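Mesa de apoio regulável Altora 104

Ref. Tevside 559
Marca: Altora
Disponibilidade: em stock no armazém, sob encomenda na loja
Preço: 339 €, IVA incluído

A Altora 104 é uma mesa de apoio com altura regulável, pensada para trabalho em pé ou sentado em oficinas, salas de costura, cozinhas de preparação e pequenos escritórios. O nome vem da altura máxima do tampo, em centímetros. A regulação é manual, por manivela lateral, e não precisa de ligação à corrente.

O tampo é de faia lamelada com acabamento a óleo. A estrutura é de aço pintado a pó, com quatro pés niveladores que compensam pequenas diferenças do pavimento. A manivela pode ser montada do lado direito ou do lado esquerdo e recolhe para baixo do tampo quando não está a ser usada.

O modelo substitui a antiga Lostside, que deixou de ser fabricada. Os furos de fixação são os mesmos, pelo que as gavetas e as prateleiras inferiores compradas para a Lostside servem na 104 sem adaptação. O torno de bancada Rowlands também pode ser montado, com a placa de reforço vendida à parte.
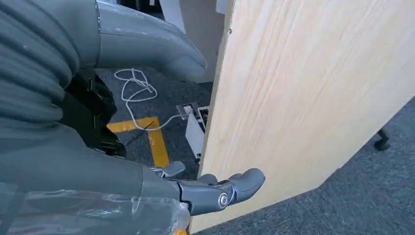

Montagem

A mesa é entregue em 2 volumes, um com o tampo e outro com a estrutura. As ferramentas necessárias vão incluídas, exceto a chave de fendas. Recomendamos que a montagem seja feita por duas pessoas, com o tampo virado para baixo sobre uma manta.

Aperte primeiro os parafusos das travessas sem forçar, vire a mesa e só depois faça o aperto final. Os pés niveladores ajustam-se à mão.

Manutenção

Limpar o tampo com um pano húmido e secar de seguida. Aplicar óleo para madeira duas vezes por ano, ou mais vezes se a mesa for usada com água ou alimentos. O fuso da manivela leva uma gota de lubrificante quando começar a ficar preso. Não usar lixívia nem esfregões metálicos.

Acessórios compatíveis

Gaveta simples com chave
Prateleira inferior em chapa
Placa de reforço para torno Rowlands
Jogo de quatro rodízios com travão (acrescenta oito centímetros à altura)

Entrega e devoluções

Entregamos em Portugal continental à porta do edifício. A subida a andares sem elevador é orçamentada à parte. Para a Madeira e os Açores, peça cotação antes de encomendar.

As devoluções são aceites nos prazos legais, com a mesa por montar e na embalagem original. Os tampos cortados à medida não têm devolução.

Para dúvidas sobre medidas ou encomendas de várias unidades, contacte Zahira Kusuma, do apoio comercial da Tevside, entre as 9h30 e as 17h00.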